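The Quiet Color Question: Eyerusalem Gidey on Paint, Mood and What Can Be Proved

Eyerusalem Gidey has been painting the insides of other people's houses for most of her adult life, and she has a low opinion of color psychology. I had come to her shop on Jadwood hoping she would tell me which shade would help me sleep. She laughed for longer than I thought the question deserved.

"Somebody tells you blue lowers your pulse," she said. "Fine. Which blue? On how many walls? And were you lying down when they measured it? Because lying down does that too."

I went in with a leaflet from Loluvico, a small paint company that sells what it calls a mood range. According to the leaflet, 89 percent of customers felt calmer within a month of repainting. Gidey read it standing up, then turned it over to see if there was anything on the back. There wasn't.

"Calmer than when? Than the week they had all their furniture piled in the hallway and a stepladder in the bath? I would be calmer too."

She has a point, and I have to admit I'd read the same leaflet twice without asking. It doesn't say how many people answered, or who picked them. I wrote to the company and got back a friendly note and a second copy of the leaflet.

Gidey keeps records of her own, though she makes no big claims for them. She has notebooks covering 1432 rooms, with the paint, the number of coats, which way the windows face and, where she could find out, how long it was before the owner painted over it. Her main finding is that people tire of what they picked in a hurry. Her second is that hallways get the worst paint in the house and the most wear.

"I can't tell you yellow makes anyone happy," she said. "I can tell you people buy yellow in March and call me in November."

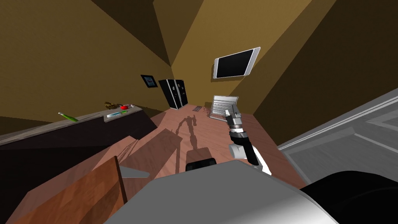
Does a warm color make a room feel smaller?

"It depends mostly on the light and on what you do with the ceiling," Gidey said. "A dark wall in a bright room can sit back very nicely. Take the same can to a north-facing room and people say it's closing in on them. They blame the color. I'd blame the window."

Her business partner, Wubit Seyoum, does not entirely agree, and told me so from the back of the shop, where she was shaking a tin. Seyoum handles the first visits and thinks Gidey is too quick to throw the whole idea out.

"People aren't stupid," Seyoum said. "If a woman says her green kitchen makes her miserable, I believe her. I don't need a study."

"I believe her as well," Gidey said. "I just don't think it's the green. We went back to one of those. She hated the kitchen. She hated it in cream after."

They have evidently had this conversation before. I asked whether they had ever tested it, and Seyoum said they had tried once, in the rented house on Melia. They painted 3 bedrooms the same size in different colors and asked visitors which one they would rather sleep in. Nearly everyone chose the one with the bed in it. Gidey still considers this their best piece of research.

What about the advice to live with a sample first? She approves, with conditions. The little squares on card are useless, she says, and so is a patch painted over the old color, which will argue with it. She wants a big board, painted to the edges, moved from wall to wall and looked at in the evening with the lamps on. It costs about 30 dollars, and most of her customers decline.

I asked what she has in her own bedroom. An off-white, Nicholas, discontinued now. She bought it on sale.

"And do you sleep well?"

"Terribly," she said. "It's the street."

I have since bought a board and a tin of gray. My bedroom is still the color the last owners left it.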